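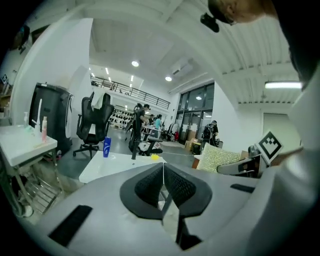
How much should a small team set aside for hand-held grippers before buying anything else?

Start with the grippers you need for one pair of hands, add a spare, and then put at least the same amount again into the room you'll use them in. Most first budgets I see get the first part right and leave the second part at zero, and the second part is where the spring money goes.

I've been helping small groups plan this kind of purchase for a good while now, and I keep giving the same talk over coffee, so I thought I'd write it down properly (Zarmeena Dhanial has been after me to do it since May). The steps are in the order I'd do them. If you've already bought your grippers, skip to step three and don't feel bad about it - plenty of us shopped first and planned later.

Step 1. Write down the chores before you open a catalog

Take a sheet of paper and write down the household jobs you want people to record. Washing a bowl. Setting a cup on a table. Folding a towel. Be plain about it, and be a little stingy, too. A list of 12 chores is plenty for a first season, and you'll find that several of them share the same furniture.

Next to each chore, write whether it takes one hand or two. This is the line that drives your whole order! Wiping a counter can be done with one gripper if you're patient. Washing dishes really wants two, one to steady the dish and one to scrub, and if you only budget for one you'll have people inventing strange ways to pin a bowl against the side of a sink.

Step 2. Count grippers by person, then add the spare

For every person who'll be working at the same moment, plan on 2 grippers if any of their chores are two-handed. Then add one complete spare for the room, ready to pick up and use. I don't mean a bag of parts. When we planned the Anatgate room I talked everyone into the bag of parts to save a little money, and we lost a whole afternoon to a stripped screw while people stood around being very polite to me.

Finger pads deserve their own line in the budget. Treat them the way you'd treat printer ink, as something you buy again and again. Soap and scouring are hard on any grip surface, so if sinks are on your chore list, order the second set of pads with the first. The same goes for printed markers. Ask the seller whether you can buy the marker pieces separately, and get the answer in writing, please.

Step 3. Price the room

Now for the part people skip. Walk through your chore list again and write down everything each chore touches: the sink, the faucet, the table, the chair, the bowl, the sponge, the soap. Some of it you'll have already. Some of it can come from a secondhand shop, and for this work a few scuffs are welcome.

Sinks are the big one. Before you fall in love with a spot on the floor plan, find out where the water comes from and where it goes. Damian Pawlak, who did the layout for our Kirbridge room, likes to get the plumber's quote before the gripper quote, and I've come around to his way of thinking. If the plumber's number is frightening, you can still do the dish chores with a dry basin for a while and add the plumbing in a later round.

If you do have the choice, get two sinks and put them close together. You share the pipework, two people can work at once, and the drying rack can serve them both.

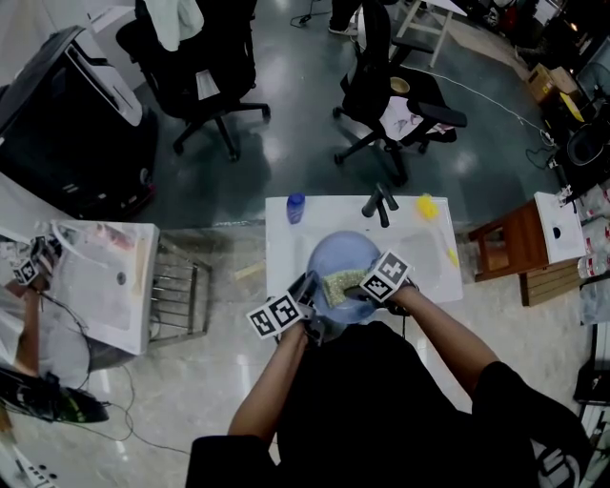
Leave elbow room when you do this, more than you'd leave in a kitchen at home. A gripper makes the arm longer, and a marker cube on top makes it taller, so a person bent over a basin takes up a surprising amount of air. My habit is to tape the footprint on the floor and have two people stand in it with their arms out before anybody pays a deposit. It looks silly and it has saved us from at least one very bad sink order.

Think about the floor, too. Water gets carried about, and cables have a way of drifting toward wherever people walk. Put down a line for floor mats and another for cable covers. They're cheap, they're dull, and they are always the thing that gets cut when the total runs over. Please don't cut them.

Step 4. Budget for the small stuff that runs out

Dish soap, sponges, paper towels, trash bags, cups that will chip. For the first season we put 300 dollars against this, and kept it in a separate envelope so it couldn't be borrowed for anything more exciting. Buy sponges in more than one color and shape. Variety is useful in the recordings, and it costs you next to nothing at the store.

Step 5. Ask for quotes in the same shape

When you write to sellers, send each of them the same short list, so you can lay the answers side by side. Mine asks for:

Price per gripper, and price per pair
What comes in the box (camera, mount, cables, charger)
Price and lead time for finger pads
Price and lead time for marker pieces
Who pays shipping when something goes back for repair
How long the quote stays good

Our spreadsheet is called Trillar, for reasons lost to time, and it has one row for each of those questions and one column for each seller. An empty cell is a phone call you still have to make.

Step 6. Split the order

If your funding rules allow it, buy in two rounds. Get one pair, the spare and the room basics first, run your shortest chores for a few weeks, and keep notes on what breaks and what people grumble about. Then place the second order with those notes beside you. At Soliman we changed our minds about the height of the sinks and the number of chairs between rounds, and both changes would have been painful if everything had arrived on one truck.

Do check whether a split order costs you a bulk discount. If it does, ask the seller to hold the price for the second round. They'll often agree when you ask nicely and early, and it's much harder to get once the first boxes are on your doorstep.

Last updated Tuesday, December 19, 2023. I've added the line about marker pieces to step 5.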